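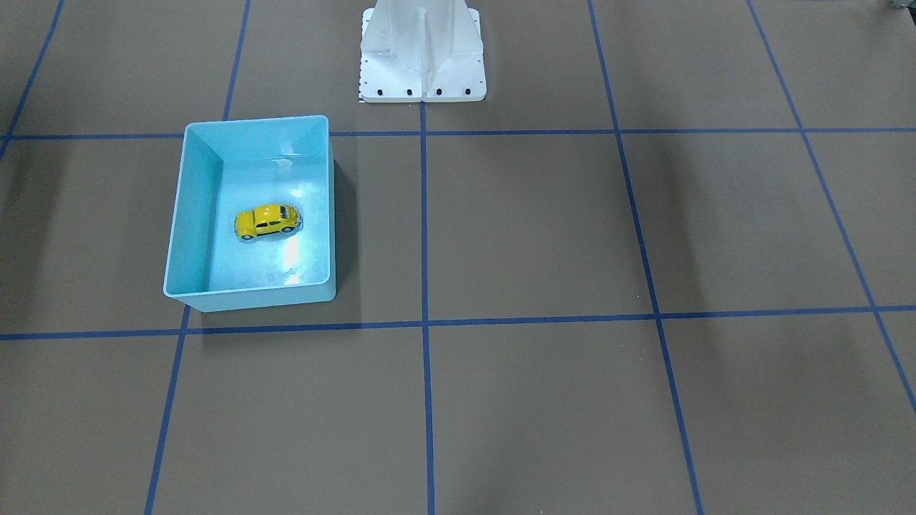 Setting up a shared sorting bench at Pernlow

These steps cover the taped benches in the Trevberg returns room, where the arm now does the first sort and people do the checking. Allow 20 minutes before your first shift on one.

1. Wipe the bench and look over the blue tape. The cells are what we use to tell each other where things go, so replace any strip that has lifted.

2. Put the bin down with its long side facing you. It may sit across a tape line. Start with one item in it, such as a toy car, and add more once the arm has finished a clean run.

3. Open Kevgate on the bench screen and enter job code 3341. Wait for the ready message.

4. Stand back from the bench and press start. Keep your hands out of the cells until the arm has parked.

5. Check the first 2 items yourself. If either is wrong, stop the job and write it in the bench log.

What changes for you

There is less lifting and more looking. Most of us found the first week slow — you spend it waiting for a machine you could outpace. Swap with the packing side every 2 hours, as watching is tiring in its own way. Damaged goods still come to a person, and grading them is still your decision.

Bench faults go to Sombatkul on the service line. Rota questions go to your shift lead.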